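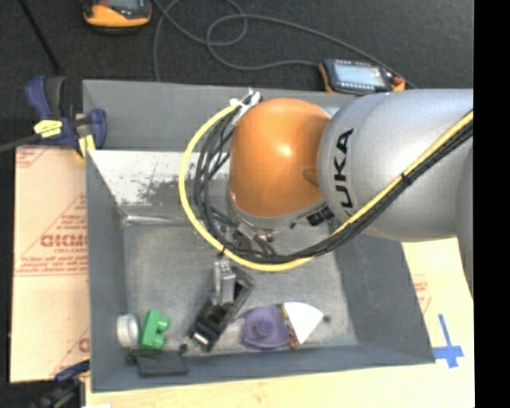 The sorting bin at the Wedberg shared workshop, with the KUKA arm reaching in from the right.

Report of a visit to the Lemudbridge shared workshop program, Wedberg site
Monday, October 14, 2019

The visit was made at the invitation of the workshop's membership office, as part of the regional review of shared making spaces. Its purpose was to see the robotic sorting build that members have been developing since April and to assess whether similar projects could be supported at other sites.

The Wedberg workshop occupies the ground floor of a former printing works and has 88 registered members. Woodworking and electronics share the main hall. The sorting cell stands at the rear, beyond the electronics benches, and is booked through the same calendar as the other large equipment.

The build, known to members as Tlapale, is intended to pick mixed small items out of a bin and place them by category. The arm was purchased secondhand through a dealer, Cultell, for $3,504, excluding transport. The gripper and its fittings were assembled on site. Members described the cable routing as the part of the work most often revised. The yellow cable and the black bundle are carried in a wide loop past the wrist and tied at intervals, and the length of that loop has been changed several times to allow the wrist its full turn.

The bin itself is a deep gray container with sloping walls, held at its left side with a blue and black bar clamp. The visiting party asked whether a permanent mount had been considered. Members prefer clamps for the present, as the position of the bin is still being adjusted. Blue tape on the wood-colored surface beside the bin was noted, along with two orange and dark gray handheld instruments kept within reach behind it.

The test items are deliberately varied. A green toy building block, a white roll-like piece and a long black object with a channel-like shape were among those in the bin. Items close to the walls are considered the most difficult, owing to the limited clearance for the gripper fingers. The current target is 50 consecutive picks without intervention. The best run recorded in the workshop log before the visit was 31.

Access to the cell is limited to members who have completed the site induction. Seven have done so. The party considered this number low for a shared resource and was informed that a further induction is planned.

Recommendations: that the wiring diagram be kept at the cell in printed form; that the parts list be made available to other sites on request; and that the question of a fixed bin mount be reviewed at the next visit.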